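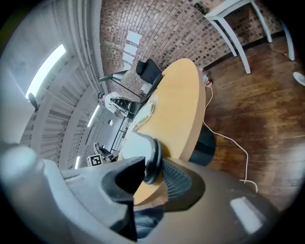

Product information prepared by Zainab Garba, Furniture and Fittings Section
Published 23 January 2020

Oritdale Round Pedestal Table

The Oritdale is a round table on a single central column, supplied by Siselholm to schools, libraries, day centres and staff dining rooms. It replaces the earlier Wornomstead table, which was withdrawn from the range in December. Orders already placed for the Wornomstead will be met from remaining stock, and customers who would prefer the newer model may ask for their order to be changed at no charge, provided that it has not left the warehouse.

Tops and columns

The top is available in pale wood, dark wood or plain white. The column is available in dark grey or black. All combinations are offered at the same price. Wood is a natural material and customers should expect differences in colour and grain between one table and the next, including tables delivered on the same day. Where a room is to be furnished in stages, the section recommends that all tops be ordered together and the surplus stored flat.

Pale tops darken a little in strong daylight during their first year. Mats, trays and table lamps should be moved from time to time so that marks do not form beneath them.

Dimensions and weight

Diameter of top: 102 cm
Standing height: 74 cm
Number of seats: 4
Weight of complete table: 31 kg
Greatest evenly spread load: 80 kg

The table is not designed to be sat or stood upon. The load given above applies to a table on a level floor with all fixings tightened.

Delivery and assembly

Tables are delivered in 2 cartons, one holding the top and the other the column, base and fixings. Both cartons carry the same order number. Deliveries are made to the ground floor of the building, at the nearest entrance that can be reached by a trolley. Delivery to upper floors can be arranged if it is requested when the order is placed.

Assembly requires two people. The top should be laid face down on a blanket or on clean card, and the column fixed to the plate on its underside with the bolts supplied. Bolts should first be turned by hand and then tightened in opposite pairs. The table must be lifted by the column when it is turned upright. Fixings should be checked again one month after assembly and once a year from then on.

Floors

The base is fitted with adjustable feet and may be used on wood, vinyl, stone or short carpet. Older plank floors are seldom level, and each foot should be adjusted in the position where the table will be used. On boards that are already worn, felt pads (part N4, made by Nnaji) may be fitted under the feet. Tables should be lifted and not dragged.

Care

The top should be wiped with a soft damp cloth and dried at once. A little washing-up liquid may be used for grease. Bleach, scouring powder and polishes containing silicone will damage the finish and must not be used. Scratches may be treated with the repair kit listed under Spares. The column needs only dusting.

Guarantee

The column and base are guaranteed for ten years and the top for five, from the date of delivery. The guarantee does not extend to damage caused by heat, standing water or use out of doors. Claims should be made in writing, quoting the order number.

Prices

Single table: £200
Set of three tables: £500
Replacement top: £118
Felt pads, pack of eight: £6
Repair kit: £9

Prices do not include VAT. Carriage is free on orders for three tables or more.

Spares

Replacement tops, feet, bolts and felt pads are held in stock and will remain available for the whole of the guarantee period. Tops for the Wornomstead table are no longer made, and the Oritdale top will not fit the older column.

Samples of each finish may be requested from the Furniture and Fittings Section. Samples need not be returned.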